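장비는 천천히 사도 늦지 않습니다
Gemavico 설비 기획 담당 Parisa Nouri 인터뷰

Parisa Nouri 씨를 만나러 간 날은 아침부터 비가 조금 내렸는데, 그는 우산을 받아 주면서 차부터 마시자고 했다. 급식 설비 회사 Gemavico에서 주방 보조 로봇 도입을 맡은 지 올해로 4년째. 책상 위에는 견적서가 두툼하게 쌓여 있었고, 맨 위 장에는 연필로 쓴 물음표가 여러 개 보였다.

"처음에는 저도 팔만 사면 되는 줄 알았어요." 그가 웃으며 말을 꺼냈다. 첫해에 올린 예산안은 로봇 팔 가격에 운송비를 더한 것이 거의 전부였다고 한다. 그런데 막상 계약할 때가 되니 그리퍼, 작업대, 안전 점검, 교육비가 줄줄이 따라붙었다. "결재를 다시 받으러 올라가는데 계단이 어찌나 길던지요. 그때 Nnamdi Adeyemi 팀장님이 화를 내시는 대신 빈 표를 하나 주셨어요. 사고 나서 드는 돈만 따로 적어 보라고요."

그 표는 지금도 쓰고 있다. 왼쪽에는 구매비, 오른쪽에는 유지비를 적고, 맨 아래에는 장비가 멈췄을 때 사람이 대신 일하는 시간까지 넣는다. 올해 배정받은 예산은 약 600만 원으로, 새 팔을 들이기에는 턱없이 모자라지만 손끝 부품과 예비품을 갖추기에는 괜찮은 금액이라고 했다. 그래서 이번에는 새 장비를 사지 않고 지금 있는 것을 제대로 쓰는 데 돈을 돌리기로 했다.

공급사를 고르는 이야기가 나오자 말이 조금 빨라졌다. 후보는 Dretinport와 Cluvivent 두 곳이었다. 한쪽은 값이 쌌고, 다른 쪽은 부품이 빨리 왔다. "저는 부품 쪽에 마음이 갔어요. 8월에 케이블 하나를 기다리느라 11일을 그냥 보낸 적이 있거든요. 싸게 샀다고 좋아했던 마음이 그 열하루 동안 다 없어졌지요." 다만 연간 계약은 아직 맺지 않았다. 한 분기를 써 보고 정해도 된다는 것이 그의 생각이다.
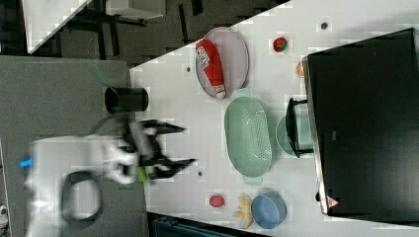 시험용 물건을 사는 돈도 예산표에 꼭 한 줄을 차지한다. 금액은 작아도 이 줄을 빼먹으면 나중에 다들 집에서 그릇을 들고 오게 된다며 그는 또 웃었다. 고를 때는 모양이 서로 많이 다른 것부터 담는다. 손잡이가 양쪽에 달린 민트색 타원형 체, 테두리 색이 더 연한 파란 그릇, 옆으로 누운 검은 컵, 휘어진 바나나 같은 것들이다. "손가락 두 개짜리 그리퍼로 이런 것들을 어디까지 다룰 수 있는지 알아야 다음 부품을 살지 말지 정하잖아요. 카탈로그만 봐서는 저는 잘 모르겠더라고요."

작업대도 비슷하다. 처음에는 크고 좋은 것을 하나 맞추려 했지만, 메뉴가 바뀌면 배치도 달라진다는 주방 쪽 의견을 듣고 마음을 바꿨다. 남은 돈은 예비 손가락과 교육비로 나누어 두었고, 교육은 Elaheh Kermani 씨가 맡는다.

처음 예산을 짜는 분들께 한마디 부탁드리자 그는 한참 찻잔을 만지작거렸다. "견적은 꼭 두 번 받으시고요, 두 번째 받을 때는 실제로 쓸 사람을 옆에 앉혀 두세요. 제가 못 하는 질문을 그분들이 해 주시더라고요." 다음 견적 회의는 다음 주에 열린다고 했다.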